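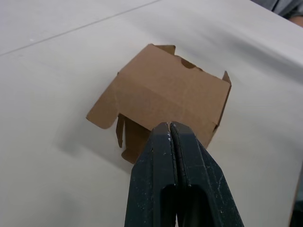

Folding mailer boxes – which flaps go in first??

posted by Dilholm
Got a pack of 70 flat brown cardboard boxes from Penoslow, the sort with tabs on the sides and no tape needed. No instructions. Sides come up ok then the lid wont sit flat, one of the flaps always pops back out. Need 11 done by Friday for orders. What order do you fold them in? Also is there a right way up, both sides look the same brown to me.

Tuncer
Crease everything first. Every line, fold it right over and back, before you try to build anything. Makes a massive difference.
Then:
Long sides up
Little corner flaps in, at the front and the back
Roll the side walls over the top of the corner flaps, push down till the tabs click in the slots
Lid last. The side flaps on the lid go INSIDE the walls, then the front tab tucks down
If the lid springs up your corner flaps are probably on the outside of the walls. Did that for a whole evening once. As for which way up, look at the creases – the dented side of the line is normally the inside, but check one before you do the lot.

Mudis
just tape them

Penny_80
Agree with creasing first. Do them on a table not your lap, and use a ruler edge if the card is stiff. Mine were 565 gram ones or something like that, very stubborn, and the rounded tabs kept bending over before they went in. Dont force it, wiggle the tab in at one corner and then push the rest along. If a tab does get crushed you can flatten it with a spoon. First few take ages then you get quick. Leave the lids open untill you've packed them, obviously.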